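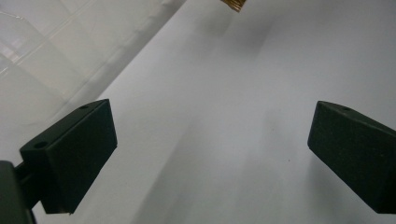
Chapter 7
Where Does the Water Go?

I grew up in Flurport, a town with one long hill and a river at the bottom of it, and I spent a good part of my childhood dropping sticks into the gutter and running downhill after them. I almost always lost. The stick would slide along the curb, spin once or twice at the storm drain, and vanish, and I'd stand there wondering where it went. I'm still wondering, more or less, only now I get to call it hydrology!

In Chapter 6 we followed water up into the air and back down as rain and snow. We left it falling. Now it lands, and this is where things get messy (and where my students usually start to argue with me, so feel free).

Think about a single rainstorm over a town. Some of the rain gets caught on leaves and roofs and never reaches the ground at all. It just evaporates again. Some soaks into the soil, and we call that infiltration. The rest has no place to go but sideways, across the surface, toward whatever is lower. That last part is runoff, and it's the main character of this chapter.

How much runoff do you get? That depends on what the rain lands on. Forest soil is full of root channels and worm holes and drinks up a surprising amount. A parking lot drinks almost nothing. Clay is slow, sand is fast, and frozen ground in March can act a lot like pavement even in the middle of a farm field — something the people of Grustow learn again every few years when the snow melts too early.

The land that drains to one point on a stream is called its watershed. You live in one right now. Most people can name their street and their county and have no idea what their watershed is, and I was the same until college. We'll use two of them all the way through the chapter. The first is Prengate Creek, which drains 2,420 acres of mostly woods and pasture. The second is the Grustow Ditch, smaller at 1,641 acres, but nearly half of it is roofs, roads and lots. Same climate, same storms, very different streams. After a hard rain the ditch jumps up fast and drops again before dinner, while the creek takes its time and stays high into the next day. Keep those two shapes in your head, because you'll be drawing them in Section 7.3.

Before you read on

Go outside the next time it rains and pick one spot, a driveway or a ball field or the edge of the school lot. Follow the water as far as you safely can. Write down every surface it crosses and where you lost track of it.

Words to know: infiltration, runoff, watershed, divide, discharge, hydrograph

7.1 Drawing the Line

Let's start with the edge of a watershed, called the divide. A divide can be a mountain ridge, but it can also be a rise in a cornfield so gentle you'd never notice it on a bike. Rain that falls on one side goes one way and rain on the other side goes the other. To find a divide on a map you need contour lines, so get out the Prengate map sheet from the back of the book and a pencil you don't mind erasing a lot.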